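Week 4 notes: open, close, and everything in between

Hi all, typing these up from my scribbles, so shout if I've skipped something. Hedvika Koubek sat in for the first half and asked most of the good questions, and I've folded her answers in below.

We're still in the simulator until the end of October. I know, I know, you want the real arm! You'll get it once your group can run the whole Plorkudeo exercise without touching the keyboard.

Where we got to: everybody has the wrist camera view working, and most of you have an open command that does what it says. Closing is the messy part. If you write one big "close" and hope, the fingers stop wherever the simulator lets them and your script carries on as if it had the block. So split it up. Command the close, wait, read the finger gap back, and only then decide whether you're holding anything (a gap of zero means you grabbed air, sorry).

Two groups had their loop running for 3,000 steps when 2,000 was plenty. Put the limit at the top of your file where I can find it, please.

Shadows came up again. The Plenum group's block finder was picking dark patches on the table and calling them objects. Before you tune anything, save a view with the gripper open and no block between the fingers, and run your finder on that. Whatever it reports there is a false alarm.

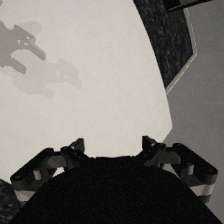 Fingers open over the bare tabletop, wrist view in the simulator. Mind the gripper-shaped shadows at upper left.

Mask out the gripper itself too. It's nearly black and takes up a lot of the bottom of the view, so a plain brightness threshold will love it.

For next time:
- finish the gap check
- run the finder on your saved open view and bring the output
- read section 3 of the Groris handout (skip the bit on calibration, we'll do it together)

Omerović group, you still owe me your log from last time. Lab opens at 2 as usual.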